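From: Rosalba Carbone
To: Skurnurham knitters list
Date: Wed 8 January
Subject: Re: Felting the mittens - how hot, how long?

Graziella Serra wrote:
> I finished the big mittens from the Lombardi pattern and they would
> fit a bear. The pattern just says "felt to size" and leaves it there!
> Do I use hot water? Do I put soap in? My sister says to throw them in
> with the towels and hope. I have 200 grams of leftover yarn in the
> same gray if I have to start over, but I would really like not to.
> Also, does anybody know if Pramer wool felts at all?

Hi Graziella, hi all,

Please don't put them in with the towels! I did that with my first pair and I was picking yellow fluff out of the thumbs until April. Old jeans are much better company, or a couple of tennis balls if you have them (clean ones - don't ask the dog).

Yes to hot water, and yes to a little soap, a teaspoon or so of plain dish liquid. Before any of that, check the yarn label. If it says superwash you can stop right there, it won't felt no matter what you do to it. The Pramer I've used was the plain kind and it shrank beautifully, more in length than in width, so your bear mittens may end up a nice shape.

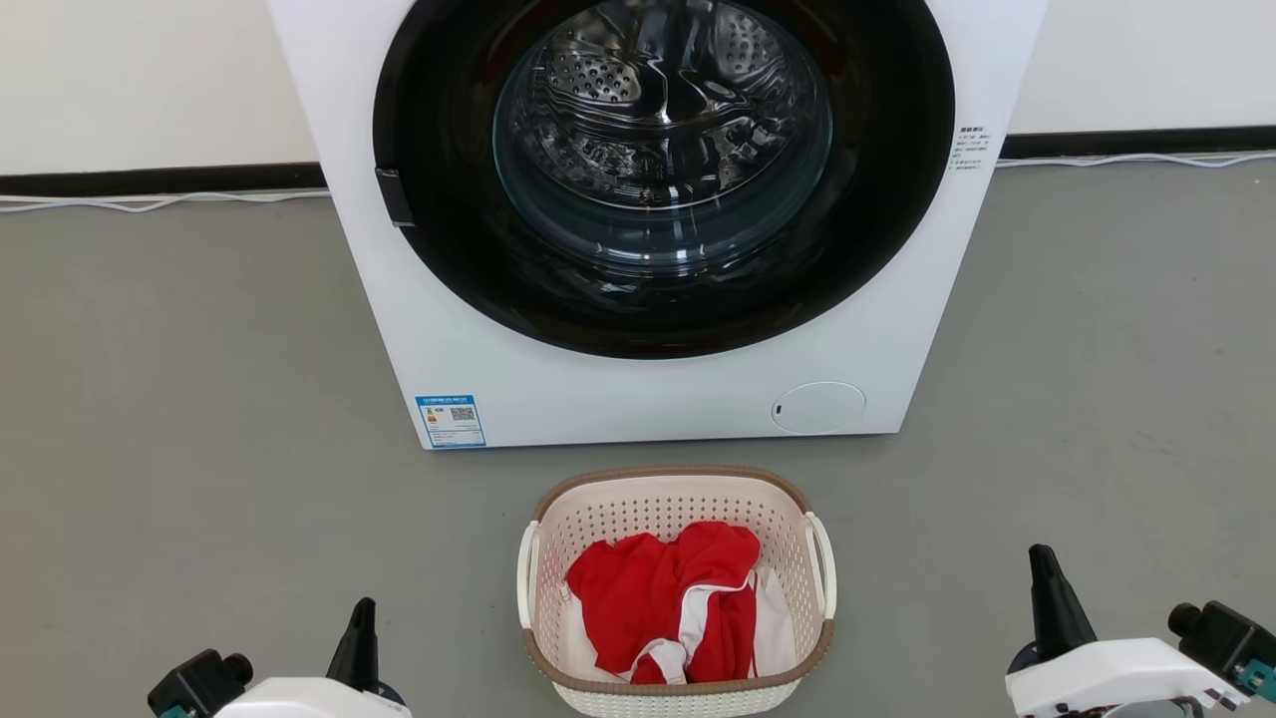

Swatch first. I know, I know, everybody hates this part, but knit a square with some of that leftover gray, measure it, write the numbers down, and felt it on its own before the mittens go anywhere near the water. With a front loader like this one, you get the glass door to peek through but you can't just lift a lid and fish things out the way my mother used to, so I pick the shortest hot cycle and check when it ends. If the square is still stretchy and you can see every stitch, it goes round again. My last one took two goes, and Florin Olteanu tells me his Drotamix yarn took four.

Put the mittens in a zippered pillowcase, by the way. Wool sheds like crazy when it's felting and you don't want that in your pump filter. 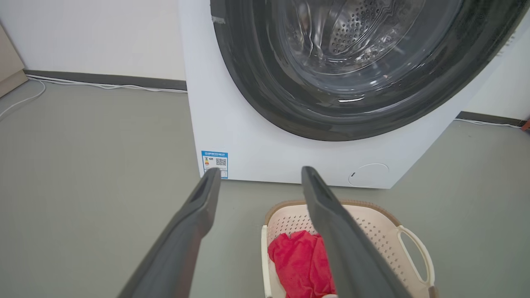
Then the spin. I skip it if I can, or use the lowest one, because a hard spin can set a crease right across the palm and it is a pain to get out. Roll them up in a dry towel and stand on it instead. Put them on your hands while they're damp (cold and horrible, sorry) and tug the thumbs into place, then stuff them with plastic bags and leave them somewhere airy for a day or two. Not on the radiator!

If one comes out bigger than the other, just send that one back in by itself. Ubaldo Morelli trims his cuffs with scissors and swears they don't unravel, but I've never been brave enough.

Does anyone still have the chart for the matching hat? I lent mine out and it never came home.

Let us know how the square does,
Rosalba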